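Sandham Makers & Refurb Forum
Workshop kit > Planning and budgets

Thread: Second arm for the teardown bench, what would you spend it on?

LenaS
Right, I am far too excited about this so please talk sense into me. We've been given the nod for a second small arm on the PC teardown bench at Walczak, and I get to write the shopping list before the end of January. The pot is 3,000 pounds for everything that isn't the arm itself (that comes out of another budget, hooray). So: gripper, fingers, wrist camera, mounting plate, cables, spares.

We strip old office desktops and workstations. Side panel off, lay the case down, then memory, coin cell, cards, heatsink, board. The first arm does memory and coin cells and I love it to bits. The second one would take over cable unplugging, or at least have a go.

My rough list so far:

Gripper, parallel, two finger
Three sets of fingers in different widths
Wrist camera plus a spare
Quick change plate
Lights

What have I forgotten?

hadamczyk
Fingers. You have three sets down, I would double it. Ours at Skikis wear at the tips and we get through a pair every 17 shifts when we're on metal cases, longer on plastic. They're cheap if you print them and dear if you don't.

Also a proper torque driver for the board screws. The arm can find a screw all day long but if it can't undo it you're standing there with a screwdriver anyway.

Kirsten P
Ooh, lovely project! Can I put in a word for spending less on the gripper and more on the camera? We went the other way and regretted it. The gripper was gorgeous, wide base, plenty of force, and it hid half of what we were trying to look at. Every time it went down near the processor socket the fingers were in the way of the very thing we cared about.

If I were starting again I'd pick the narrowest body I could find and mount the camera further out.

LenaS
That is so useful, thank you. Henryk, the driver is a great shout, how much should I put by for it?

hadamczyk
Ours was 261 pounds with the adaptor, second hand. New is a good bit more. Don't forget bits.

w_cieslak
I'm going to be the grump. I don't think cable work is the right job for a second arm at this price. Cables are soft, they're all black, they lie on top of each other and no two cases are dressed the same way. Memory is easy, it's always in a straight slot with a latch at the end. A fan lead could be anywhere.

I'd spend the money on a second memory and coin cell station and leave the cables to people. You'd double the boring part and the people would be doing the bit people are good at.

LenaS
I see where you're coming from, but doubling the memory station doesn't help us much. The first arm already waits for cases. The hold-up is everything that has to come off before the board can be lifted, and that's mostly plugs!

Kirsten P
I'm with Lena on this. Nobody is saying all the cables. If it only did the big connectors along the board edge, that would still be a decent saving in fiddling time. And Wojciech, you can teach it by case model. Office machines come in big batches of the same thing.

w_cieslak
Batches, yes. The same inside, no. Somebody has always been in there and moved something. But fair enough on the big connectors, I could live with that as a first target. Just don't promise the small coloured leads to whoever is signing the form.

bszczepanska
Late last night I went through our own planning notes from Zordale, where we did nearly this exact purchase, and I've typed up the order we worked in. We spent a fortnight on paper before buying anything and I'd do it that way again.

1. Choose the cases first
Pick the two or three models you see most and measure them with the side panel off. Depth from the panel edge to the board matters more than anything on the supplier's sheet. One of ours had a gripper that fitted on paper and fouled the case wall in real life.

2. Look at reach from the wrist
Put the gripper over the processor socket between the memory slots and see what is still in view. On the Dell board in this shot you still get the coin cell, the white memory latches and the run of black cables up to the metal cage, but the fingers are over part of the socket. Do the same over every spot you want to work on.
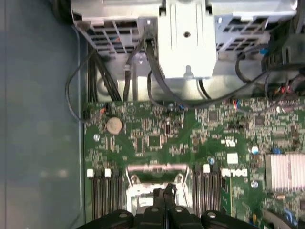
3. Price the fingers as a yearly cost
Treat them like gloves or blades. We budgeted them as a one-off and had to go back and ask for more, and it was embarrassing.

4. Keep something back
We held on to 30 per cent and spent all of it, mostly on brackets and a longer camera cable. The arm's own cable was fine, the camera's was short by a hand's width. So annoying!

5. Ask for a loan unit
Two of the three suppliers we rang said yes straight away. The third one wanted a deposit.

LenaS
Barbara, this is brilliant!! I'm moving the camera cable up my list right now. Did you end up with the narrow gripper?

bszczepanska
Narrower, yes, and longer fingers to go with it. It lost some grip strength but memory hardly needs any. For heatsinks we still use hands.

hadamczyk
Longer fingers bend though. Watch that on stiff plugs.

w_cieslak
Agree with Henryk. And still not convinced about cables, but a loan unit would settle it without an argument. If you get one, post how it does on the main power plug, I'd be curious.

LenaS
Will do! Revised list: narrow gripper, six sets of fingers, camera with a long cable and a spare, quick change plate, second hand torque driver, lights, and a chunk held back. I've got two suppliers to ring about loans tomorrow morning and I'll report back when something turns up on the bench.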